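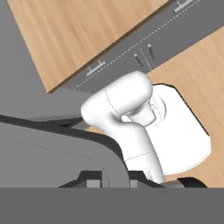
How to test a kitchen chore before you believe that a robot can do it

By Hưng Phí

People ask me the same question at almost every family dinner: can a machine do my kitchen work yet? My answer is that the question is too big. You must cut it into small jobs and test every job alone. On this page I explain how I do it in a simulated kitchen, step by step, so that you can repeat it with your own arm model and your own list of chores.

You need a simulator that can handle contact between bodies, a model of an arm, and a kitchen with doors that can move. I use a kitchen set which I call Forkville. You do not need a strong computer for the first steps. My laptop is old and it manages, only the fan is loud.

Step 1. Write the chore as a sentence

Write one sentence with one verb. "Put away the shopping" is not good, it hides many actions inside. "Open the cabinet door" is good. "Take the bottle from the shelf" is good. When I first did this for my own kitchen, I finished with 43 sentences, and I had believed that I do perhaps ten things there in a day.

Keep the sentences in a plain text file. Give every one a short name without spaces, because later you will use this name for the log files.

Step 2. Decide what "done" means

This step is boring and many people jump over it. For a door, I write the angle that it must reach, and I write that it must stay there for 2 seconds after the arm goes away. For an object, I write where it must stand and that it must stand upright. If you decide this after you watch the runs, you will be too kind to the robot. I was too kind for all of my first month.

Also write what is forbidden. My list has: no contact between the elbow and the furniture, no object dropped, no door pushed past its stop.

Step 3. Check the handles first

Before any learning or planning, move the arm by hand (with the keyboard or a joystick) to each handle and each knob in the kitchen. Look at three questions. Does the hand arrive there at all? Can it close on the handle without touching the panel behind it? Does the arm still have room to pull?

The third one is where I lose the most time. A reach that looks comfortable can be a dead end, the arm is already stretched and cannot follow the door on its curve. Small knobs give another kind of trouble than bars. On a bar you can be a little too high or too low and still hold it. A small knob forgives much less, and when two of them are close together, the fingers need a free path to one without hitting the other.

If a handle fails here, move the base of the robot and try again. Write down the base position that worked. Do not change the handle to make it easier, or your result says nothing about a real kitchen.

Step 4. Split opening from reaching inside

A refrigerator is a good example. For us it is one movement: open, take, close. For the arm I make separate tests, and each begins from a saved state. In the first one the door is closed and the arm must open it. In the second the door is already open and the hand must go in under a shelf, between the door and the other side, and come out again without touching anything. 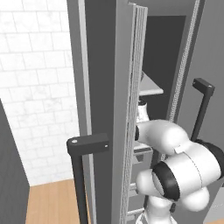 When you run the second test, watch the whole arm and not only the hand. The hand has usually a clear goal, but the links behind it have to pass somewhere too. I turn on the contact display and play the run at a quarter of the speed. Very often the elbow comes near the closed door while the fingers look perfect. Put one viewpoint near the hinge and one from above, with a single viewpoint I have missed many small collisions.

Step 5. Run it many times with small changes

One good run proves nothing. Change the start position of the base a little, the angle of the door, the friction of the handle. I did 154 runs of the cabinet door before I wrote any number in my notes. Save every failed run with the reason in simple words: slipped, blocked, too far, stopped for no reason. The last group is usually a mistake in my own code.

Step 6. Join the small jobs

Only now put the tests in a chain. Let the arm open the door, and start the reaching test from the place where it really ended, not from the clean saved state. Expect that the result falls. The door is open a little less than before, the base stands a little crooked, and the next skill was never trained for this. With my chain of 9 jobs, nearly all the failures happen at the joints between two jobs and few of them inside a job.

So, can it do chores?

In my simulated kitchen, some of them, if I choose the start well and give it time. Opening a door with a bar handle I would already call solved for my own use. Taking one object out of a full shelf I would not. And a simulator is polite — it has no sticky handle, no child who walks behind you, no wet floor. I would treat a good result here as permission to try on a real arm, slowly, with your hand near the stop button.

If your arm passes Step 3 but always fails in Step 4, check the joint limits in the model file before you touch anything else. In mine, one wrist limit had the wrong sign, and I lost a complete Sunday to it.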